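Gripper slips on denim after 30 minutes, pads or settings?

Amarachi Nwankwo
I work with two hand-held grippers on clothes folding. T-shirts are fine. With denim, after 30 minutes one jaw starts to slip and the cloth falls out. Twice the jaw closed on my fingertip when I caught the garment, so I want to solve this before I continue. I already set the closing force to 16, no change.

Blažena Šindelář
Please put the force back first. High force with your fingers near is how people get hurt. Then wipe the ribs of the pads. Mine were full of lint from a blanket. Let the garment fall, do not catch it.

Přemysl Dvořáček
same problem, bought new pads

Sidra Hashmi
I agree with Blažena about the lint. Also look at where you pinch. On thick seams the tips do not close parallel, so I take a fold of single cloth near the edge.

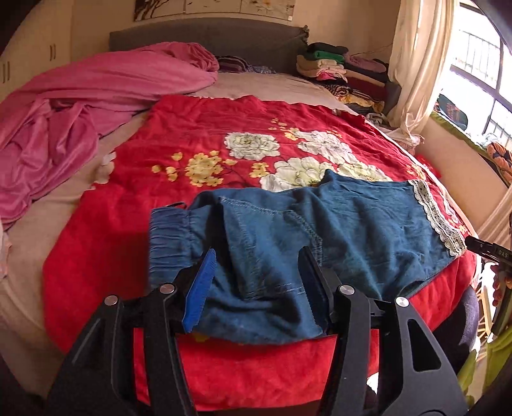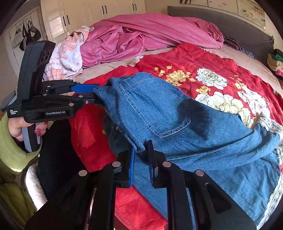

Similar topics
Jaw does not open fully after cleaning
How often to change finger pads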